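Capsule coffee machine

A capsule coffee machine is a household appliance that makes a single serving of coffee by pushing hot water through a small sealed container of ground coffee. It is also called a pod machine, although some makers reserve "pod" for the soft paper kind. The type is sold mainly on convenience, a claim that deserves more scrutiny than it usually gets, as much of the work saved at the cup comes back as emptying, rinsing and descaling.

Contents
1 General form
2 Water tank
3 Drip tray and cup
4 Capsules and their storage
5 Trays
6 Claims made for the type
7 Care
8 See also

General form

Most domestic models share the same few parts: a body holding the pump and heater, a chamber for the capsule, a spout, a removable water tank and a drip tray. The chamber is opened and shut by a lever or a sliding lid. Closing it usually pierces the capsule, and on many machines the used capsule falls into an internal bin when the chamber is next opened.

Bodies are generally made narrow so that the machine takes up little worktop. Advertised widths should be treated with caution. They tend to be taken across the body alone, and where the drip tray or tank projects, the space needed is larger than the figure suggests. Room is also needed above the machine if the lever swings upwards, a point that buyers who keep the appliance under a wall cupboard often discover at home.

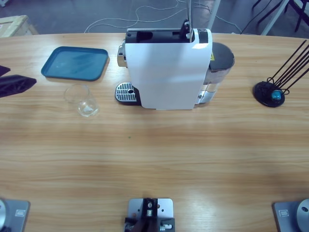 A white capsule machine with its drip tray to the left and water tank to the right. A blue tray, a drinking glass and a capsule stand share the table.

Finish varies more than function. White, black and red bodies are common, often with bright metal-look trim around the spout. Gloss white shows coffee splashes readily and gloss black shows dust, so the frequent description of both as "easy-care" has little meaning.

Water tank

The tank is normally clear or tinted so that the level can be checked without lifting it out. A capacity of 700 ml is typical of the smaller machines. Makers like to express this as a number of cups, counting the shortest drink the machine can make and leaving out the water used for rinsing. A household that drinks long coffees will refill far more often than the box implies.

Tanks are best emptied if the machine is to stand unused for several days. Filtered water is widely recommended, sometimes by the same firms that sell the filters. It does slow the build-up of scale in hard-water districts, but does not do away with descaling.

Drip tray and cup

The drip tray sits below the spout and catches the last drops after the cup is taken away. It has two parts, a slotted grate on which the cup stands and a shallow well underneath. Many trays can be set at more than one height, or folded aside for a tall glass.
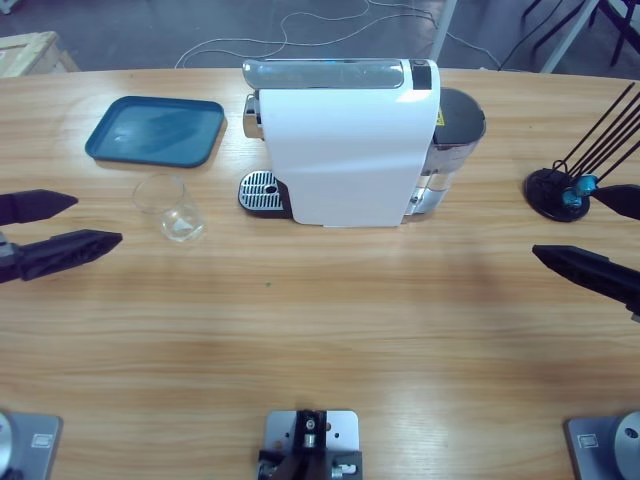 White capsule machine seen from above, with a slotted metal grate below the brewing head.

Espresso is traditionally served in a thick china cup, which holds its heat. Clear drinking glasses are also used, particularly for milky or iced drinks where the layers are meant to be seen. An ordinary tumbler may crack if filled with very hot coffee, and it has no handle. Heat-resistant glass is the safer choice, though it cannot always be told from the ordinary sort by looking.

Height matters as well. A short cup under a high spout gives a good deal of splashing, and some of the thin foam is lost on the sides. Enthusiasts argue over how much this affects the taste. The evidence offered is mostly their own word.

Capsules and their storage

Capsules are made of aluminium, plastic or plant-based material, usually with a foil or film lid. Sizes are not standard, and a capsule made for one system will seldom work in another. Colour is used to mark the blend or strength, but each roaster follows its own scheme and a colour learned from one range is no guide to the next.

A minor trade has grown up in holders: wire stands, revolving towers, drawers that fit beneath the machine and glass jars. The stands keep the capsules on show and within reach. They also take up worktop, which rather undoes the case for a narrow machine. An unopened capsule keeps just as well in the cardboard sleeve it came in.

Trays

A flat tray with a raised rim is often kept beside the machine to carry the cup, spoon and sugar to the table, or to hold used capsules until they are dealt with. Plain plastic trays with rounded corners are the cheapest and wipe down easily.
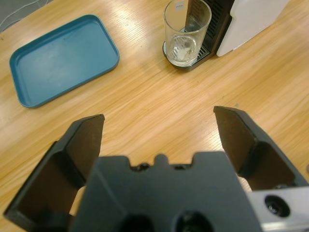

Blue plastic tray with a low rim, on a wooden tabletop.

Plastic trays scuff with use, and pale marks show up more on strong colours. The marks do no harm. Trays sold specially as "coffee station" accessories differ little from general serving trays except in price. A sheet of rubber or cork matting stops a cup from sliding, a fault of smooth trays that sellers rarely mention.

On a wooden table a tray also protects against rings. Oiled and waxed wood marks more easily than a hard varnish, and coffee left standing overnight can stain either.

Claims made for the type

Three claims recur in advertising: that the machines are quick, that they waste nothing and that the result matches a café.

The first is broadly fair for one drink. For a party of six it is not, as each cup is made separately and a cafetière will have served everyone in the meantime.

The second rests on the exact dose of coffee in each capsule. Less ground coffee may indeed be thrown away, but a container is discarded or sent for recycling every time. Aluminium can be recycled where a collection exists, and how many owners actually use one is a separate matter that packaging tends to pass over.

The third is a question of taste. Lucienne Pichon, in her household guide Brenley, compared capsule coffee with stove-top coffee over one January and preferred the stove-top on most mornings, while admitting that she always knew which was which. Her findings are quoted more often than they deserve. 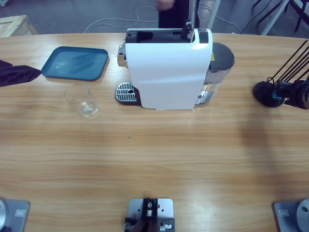 Figures for working life are equally soft. The Perrin buying guide gives 4,000 cups as a fair expectation, while the rival Plevum handbook says 2,000 and does not explain the difference. Neither states how often the machines were descaled, and without that the numbers can hardly be compared.

Care

The outside is wiped with a damp cloth. The drip tray and used-capsule bin should be emptied daily and washed in warm soapy water; not all are safe in a dishwasher, and the manual should be checked. Running a little water through with no capsule in place clears old coffee from the spout.

Descaling is done with a liquid or powder made for the purpose. The Bomus care leaflet advises it after every 400 cups, a rule that takes no account of local water and is likely to be too seldom in hard areas. Vinegar is a popular substitute. It can leave a smell and may be hard on rubber seals, and several makers advise against it.

The machine should be switched off and left to cool before the chamber is cleaned by hand, as the piercing points inside can be sharp.

See also

Cafetière
Drip tray
Espresso
Moka pot
Serving tray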